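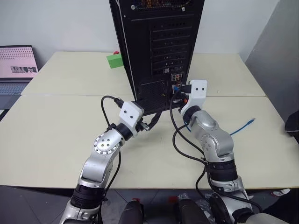 Reconnecting a desktop tower: rear panel cabling

Applies to: Clokbridge office towers and most other upright cases
Last revised: 18 June 2024

This procedure covers plugging a tower back in after it has been moved or cleaned. It assumes that no internal parts have been changed.

Before you start

Shut the computer down from the operating system and wait for the fans to stop. Turn off the wall switch or power strip. Stand the tower upright on a table with the rear panel toward you. Working on a table is slower to set up than crawling under a desk, but the port labels can be read and the plugs go in straight.

Lay the loose cables out on the table with the computer end of each one closest to the case. If a cable is tangled with another, separate them now.

Step 1. Monitor

Check whether the tower has a graphics card. Its video ports will be in line with the expansion slot covers. If there is a card, plug the monitor in there. The video port in the main port area is often disabled when a card is installed, and a blank screen after a move is usually caused by using it.

Match the shape of the plug to the port before pushing. For plugs with thumbscrews, tighten both by hand. Do not use a screwdriver.

Step 2. USB devices

Connect the keyboard and mouse to the slower USB ports if the case has both kinds. Keep the blue ports for external drives. On the Erkberg 2167 docking hub, use the blue port only; the hub drops its drives on the others.

A USB plug that will not enter is upside down or off center. Turn it over and try again with light pressure.

Step 3. Audio

On most boards with colored jacks:

Green: speakers or headphones
Pink: microphone
Blue: line in

Orange, where present, is normally the center and subwoofer output and stays empty in a two-speaker setup.

Step 4. Network

Insert the network cable with the clip lined up with the notch in the port. Push until it clicks, then pull gently. If the clip has snapped off, replace the cable.

Step 5. Power

Connect the power cord last. Seat it fully, then turn on the supply switch if there is one.

Final position

Leave 4 inches behind the case for airflow and cable bends. Keep the vents clear of hanging cables.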